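Beverley Wainwright
ok thread. moving out of the Ellwood apartment after nine years and I have opinions about moving now. mostly complaints. some of it might help somebody

first thing. get the quote in writing. I called Tinico and the guy on the phone said 400 flat, very friendly, no problem. then the email says 400 plus stairs. I'm on the third floor. there are a lot of stairs plus

called back, different guy, he took the stairs off but added a "long carry" fee for the parking situation. fine. whatever. ended up 2 hours minimum and 100 for every hour after that

Grindholm wanted 300 but only had a slot at 6 in the morning and my building doesn't allow the elevator before 8. yes there's an elevator. no it does not fit a couch. don't ask

so Tinico it is

packing. everyone says start a month ahead. I started in what I would call a panic. kitchen first which was dumb because then I had no pans for a week and ate cereal out of a mug

do the kitchen LAST. do the closet shelf you never look at FIRST. I found my old tax stuff, three phone chargers for phones I don't own and a birthday card I never mailed. sorry Dad

free boxes vs bought boxes. I have been team free box my whole life. shoe store, liquor store, the place behind the pharmacy. they're all different sizes so they don't stack and half of them have already had a hard life
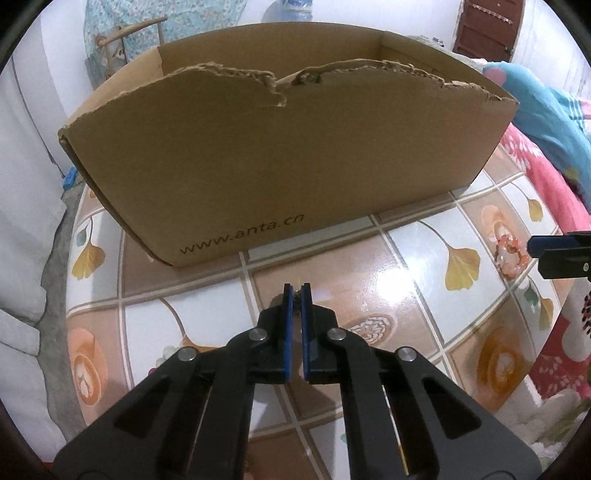

Marlene replied that liquor store boxes are the only free ones worth having, the dividers are already in there for your glasses, and anything else she'd just pay for

she's right about the dividers. I did all my glasses and the little vases that way, wrapped in t-shirts. t-shirts need to be moved anyway so it's free padding

books - small boxes only. I knew this. I have known this since college. I still filled a big one to the top and then stood there looking at it like it was going to lift itself. had to unpack half of it onto the floor

tape. do not get the dollar tape. it splits down the middle and you spend the whole night picking at the roll with your thumbnail. I got a roll of Bondex from the hardware store and it was fine, tape was tape again. two strips on the bottom, one across

someone asked about labeling. write on the SIDE. not the top. once they're stacked you can't see the top. I also wrote what room it goes to and not what's in it, which I now regret a bit because "bedroom" is nine boxes and one of them has my toothbrush

oh and the open first box. sheets, toilet paper, a knife, phone charger (one you own), coffee, something to make the coffee in. keep it in your car. do not let the movers have it. they'll put it at the very back with love

things I forgot until it was too late:
the stuff on the walls
the stuff over the fridge
the storage cage in the basement, which had a fan and a bike wheel in it
the shower curtain, still there, the new people can have it

landlord update. he wants the nail holes filled. I did 14 holes at 11 at night with a butter knife becuase the putty knife was packed. they look ok if you don't turn the light on

reply from someone in my building says toothpaste works. please don't do toothpaste. mine did toothpaste in the last place and it went yellow and they kept a chunk of the deposit

change your address EARLY. post office, bank, work, the DMV, the pharmacy. I did everything but the pharmacy and guess where my allergy refill went

day of: Tinico guys showed up on time, two of them, very nice, one of them carried the dresser on his back with a strap like it was a school bag. I carried a lamp. we each do what we can

tip in cash. have it ready. I had to run to the ATM on the corner while they stood in my new hallway being polite

final bill came out higher than the email because we went over by an hour. that one's on me, see above re: the big box of books

a few people want to know the new place. smaller, second floor, morning sun in the kitchen, closet door doesn't close. I like it. the water pressure is unreal

still can't find the toothbrush. bought a new one. going to bed on a mattress on the floor, will put the frame together tomorow if I can find the bolts

bolts were in the box marked kitchen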